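How to collect a demonstration set you won't have to throw away

Updated 3/19/23

Most guides to teaching a two-arm setup tell you to get more data. I've stopped believing it. In February we recorded 83 demonstrations of one job, putting produce into a bowl, and the policy trained on them was worse than the one we got from the first 22. The extra ones were sloppy, and the model learned the slop very faithfully.

What follows is the procedure we use now at Okero. It assumes you have two arms, grippers you can drive by hand through some kind of leader device, and recording software that saves video and joint positions together. We use Varkadeck for recording. It's fine. The manual promises "effortless collection," so set aside an afternoon for the install.

Step 1. Write the task down before you touch the arms

One sentence, with a start and an end. "Tidy the produce" is useless. "Every loose item ends up in the bowl, both grippers open and clear" is something you can check. If two operators read the sentence and do different things, fix the sentence.

Decide now which arm does what. If the left arm sometimes passes an item over and sometimes drops it in directly, you have two tasks under one name, and you'll find that out at the worst time.

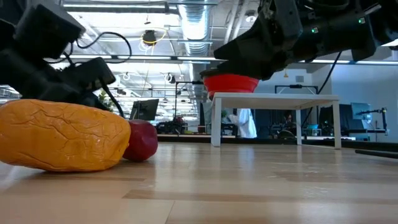
Then decide what is allowed to change between recordings and what isn't. Item positions, yes. Camera positions, no, never, and put tape under the mounts if people lean on things. Lighting is a judgment call. I used to leave it alone, and then a set recorded in the morning was no good for anything after lunch.

Step 2. Lay out the start properly

People are terrible at random. Ask an operator to scatter things and you get the same friendly cluster within easy reach of the same arm, over and over. Print a list of start layouts and work down it. Include a few that are awkward: something near the rail, two items touching, a long item pointing the wrong way.

Use mixed shapes from the first day. A set made only of round things gives you a policy that handles round things, whatever the sales page says about generalizing. Knives and other thin flat items belong in their own set, because the grasp has nothing in common with picking up a plum.

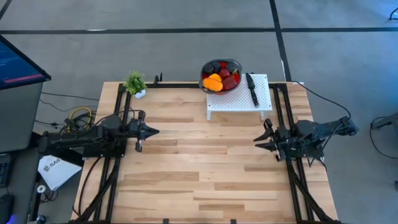 Billar wrote in to say that this is overdone, that their group never used a layout list and let operators put things wherever they liked, and that 2000 recordings later the average comes out the same. Maybe it does with 2000. I'd want to see the layouts plotted before I agreed, and most readers of this page don't have the operator hours to find out.

Step 3. Practice, then record

Run the job until it feels boring before you save anything. Early attempts are full of hovering and second guesses, and a model can't tell hesitation from technique.

While recording:
Keep one speed.
Don't stop in midair to think. If you have to think, end the take.
Open the gripper fully before each approach.
If you drop something, pick it up only if recovery is part of your plan. Label those takes separately.

Step 4. Watch what you saved

All of it, at normal speed. Yes, it's dull. The Aravena plugin scores takes automatically, and I ran it for a week before turning it off. It gave top marks to a take where the item never reached the bowl, apparently because the motion was smooth.

Throw out anything where the start layout is wrong, the end doesn't match your sentence from Step 1, or a camera feed froze. Don't keep a bad take for the sake of the total.
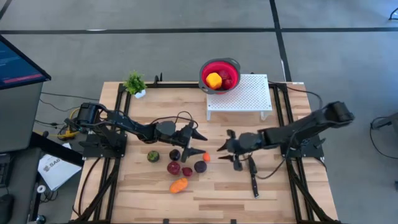 Step 5. Train early on a small batch

Stop at 22 takes and train. The result will be poor, but the way it fails tells you what to record next. If it reaches for the right item and misses, look at your cameras and calibration first. If it freezes between two items, check whether your operators agreed on an order.

Change one thing, record another batch, train again. We do 3 rounds before deciding whether a task is worth more time. Test on layouts that aren't on your printed list, and write down the failures with the same care as the successes, including the ones you think were bad luck.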